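June 18, 2023

# Drying Mint and Lemon Balm Without a Dehydrator

Our group picked mint because it was already taking over the bed behind the Orkholm building, and lemon balm because it was taking over whatever the mint had left. I had never dried anything in my life before this project, and now I have jars of tea on my desk and I can't stop talking about them!

## What we wanted to find out

Last year's herb group wrote that their mint came out brown and smelled like hay. They dried it on a sunny sill in big bunches. We wanted to know if a shady spot and smaller bunches would give us something greener, and if lemon balm (which everyone says loses its lemon smell) was worth drying at all.

## Picking

We cut in the middle of May, before either plant had started to flower. We went out in the morning once the dew was gone and took stems down to just above a pair of leaves, so the plants could branch out again. They did, by the way – the mint especially.

The whole harvest came to 633 grams of fresh stems, mint and lemon balm together. We shook them, picked off the yellow leaves and rinsed only the muddy ones. Then everything was patted down with a dish towel, which sounds quick and took most of an afternoon.

## Drying

We split each herb three ways:

- small bunches, hung upside down in a shady hallway
- small bunches, hung near a sunny window
- loose leaves on a screen, in the same hallway

We left everything up for 14 days. The screen leaves were crisp well before that, but we had promised in our plan to treat all of them the same, so they stayed. If I did it again I'd take each batch down when it was ready.

The hallway mint was beautiful. Still green, and it crumbled with a really strong smell! The sunny mint had faded to a sort of khaki and tasted flat. With lemon balm the difference was even bigger: the sunny bunches smelled of almost nothing, and the screen leaves were the only ones I would call lemony.

## Tasting

We made tea from each batch, one teaspoon of crumbled leaf to a mug, steeped five minutes with a saucer on top. The mugs had code names (Trikareck, Cai and Brodard, borrowed from a board game) so that tasters couldn't guess which was which. Trikareck, the screen-dried leaves, was the favorite for both herbs. Brodard was the sunny one, and a couple of people left it unfinished.

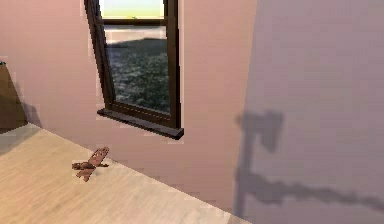
Zhiqiang Han read our draft and wrote in the margin that we had mixed up two things, light and warmth, and that a bunch hung near the window but inside a paper bag would have told them apart. He also thought our lemon balm bunches were tied too tight in the middle, where the leaves were darkest.

He's right on both counts, and the paper bag is going straight into the plan for the next round. I went back and opened up one of the leftover bunches, and the leaves under the string were nearly black.

## Next time

We still have plenty of mint coming up, so we'd like to repeat the hallway batches with the bag added, and try oregano and thyme alongside. I also want to freeze some lemon balm in ice cube trays and compare it with the dried leaves after a couple of months. The jars from this round are labeled and in the cupboard by the sink – please take some, and write on the sheet if you notice the smell fading.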